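Pulleck Folded Garments, version 2

Notes on contents, labels and known gaps

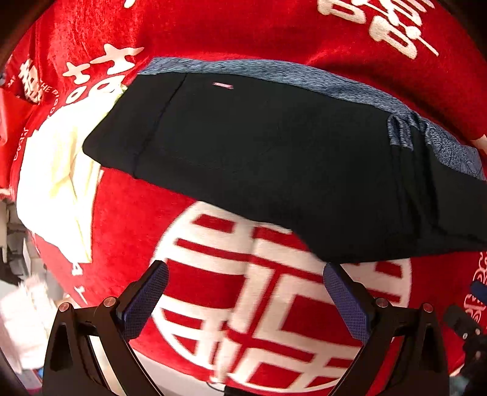 Garments in this set were sorted and folded on beds in ordinary bedrooms, with whatever bedding was already there. Backgrounds therefore vary a lot and some carry large print. A black folded garment on a red cover with a white 囍 character is labeled dark_bottom, fold state "folded", with the patterned blue-gray band recorded under "lining_or_waistband". The cream cloth beside it gets its own entry, type "unsure", state "crumpled". Printed characters on bedding are never labeled as objects.

Contents

246 folding sessions, over 30 garment types
Sites: Grurham, Urkthorpe
Label file: garments.csv, one row per item per session

Fields

item_id: unique within a session
type: top, dark_bottom, light_bottom, towel, unsure
state: folded, partly folded, crumpled
lining_or_waistband: free text, may be blank
surface: bed, table, floor

Known gaps

Socks and underwear were left out. Towels and light shirts are often confused when crumpled; use "unsure" if the hem is hidden. 5 sessions from Urkthorpe have no surface value. These will be filled in with the December release.

Changes

Wednesday, October 16, 2019: type list merged with the Navarro sheet, "trousers" and "skirt" replaced by the two bottom types.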